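Laundry tips from the folding bench
30 January 2021

We have been at the clothes project since September, and I promised the parents and the two newer members that I would write down what we do on Saturdays so that they don't have to learn it all from me talking over the dryer. Most of it is plain household sense, and a good bit of it has crept into how I do the wash at home.

## Before you start

Wash everything once before it goes on the bench, even if it came from somebody's clean closet. Brand new cloth has a stiffness to it that slides right out from between the fingers, and then you'll spend half the morning blaming your grip. Skip the fabric softener, please! It leaves a slippery feel on T-shirts and a film on the finger pads.

Wipe the pads with a barely damp cloth at the start and again after the break. Lint is the great enemy here. If you've been handling fleece or anything fuzzy, go over the pads with a bit of masking tape too.

Check your screws with the small hex key from the Grultska tin, the one with the dented lid. Snug is enough. We stripped one in the fall by being too enthusiastic (that was me).

## Picking up one thing at a time

- Go for a fold or a ridge. Flat cloth is miserable to grab, and you'll only chase it across the bed.
- Come in with the fingers open wide, one on each side of the ridge, then lower and close. Closing on the way down pushes the cloth away.
- Lift a hand's width and wait a moment. If a second shirt is coming along for the ride, set both down and try another spot.
- Take heavy things like jeans by the waistband. Sleeves and legs make poor handles.
- Slow down when you turn. Everybody swings the tool too fast their first week, and the recording turns to soup.

When two pieces are close in color, start with the one on top and work down. Blue on blue has given us more trouble than anything else, and I now sort my own darks in better light because of it. A lamp off to the side brings up the creases far better than the ceiling light does.

## Keeping the pile honest

Mix it up properly. Thick with thin, printed with plain, and a few small things tucked where they'll be a nuisance. Last season our piles got tidier and tidier without our noticing, and the sorting program did beautifully right up until it met a real heap of laundry at the regional meet.

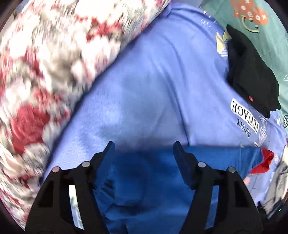 Zodwa Steyn keeps the log, and she would like me to say (again) that a run gets written down when it ends, good or bad. We're at 1,253 picks and hoping to add another 100 before the next meet. Dropped ones count! The program learns plenty from a fumble, provided the sheet says it was one.

For the end of the session, fold what you used and put it back in the Flutberg bins, heavy things on the bottom. Tools go on their hooks with the fingers open so the pads don't take a dent. Batteries go on the charger by the door, and would whoever has the long Lema cable please bring it back on Saturday.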